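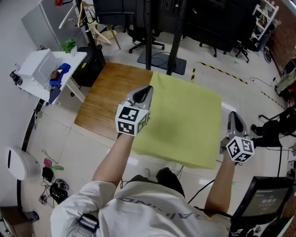

Student Project Report
Staging a touring show in a tent: front-of-house and sound planning for Grestenar

1. Background

Grestenar is a 50-minute movement piece for four performers and one musician, directed by Gijs Dierckx. It was made for a black box theatre and had to be reworked for the Mostetent, the round canvas venue that goes up on the river flat at Somville every August. Our group was asked to look at two things: how the audience gets in and out, and whether spoken text can be understood from the back rows.

2. What we were given

The Mostetent has a licensed capacity of 1,000 standing. With the raked seating in place this drops to 690, and the director wanted one block of seats removed so the performers could enter through the audience. That left 600 seats, and we used this figure for all of our planning.

The seating and lighting truss were hired from Van Rooij. Their drawings were in metric and fairly complete, but the positions of the two king poles were shown a little too far apart. We only found this out when we taped the plan on the floor of the rehearsal hall, and it meant redoing the sightlines for the side blocks.

3. Audience entry

The usual practice at this venue is to open one flap and let people choose a seat. We proposed opening two, with the second flap on the car park side. Ushers would fill the centre block first and then work outwards. The entrance through the audience has to stay clear from five minutes before the start, so late arrivals are held at the bar and brought in during the first musical section.

The director agreed to everything except the last point. He preferred to let latecomers in whenever they turned up – the piece is about people arriving somewhere – and we changed the plan to suit.

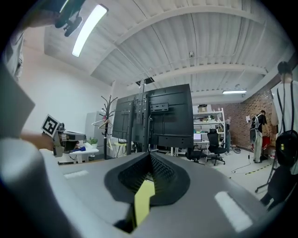 Figure 1. Two hand-held grippers, one of them held in a bare hand.

4. Sound

Canvas does very little to keep outside noise out. We listened from three rows during a technical run and noted each line we couldn't follow. There were 9 of these, nearly all in the second half, when the performers speak while facing the rear wall. Adding two small speakers on the back poles, with a short delay, fixed most of them. The remaining lines were reblocked.

Rain was a separate problem. In heavy rain no reasonable speaker level is going to help, so we suggested that the stage manager have the option of holding the show before the long monologue. The musician offered to cover the gap.

5. What we would do differently

We spent too long on the seating drawings before anyone had measured the site. We should also have spoken to the bar staff earlier, as our plan for latecomers would have put a queue straight across their delivery path. The cue sheet went through too many versions, and at one rehearsal two of us were working from different ones.

The revised seating plan and cue sheet are attached as Appendix A and Appendix B.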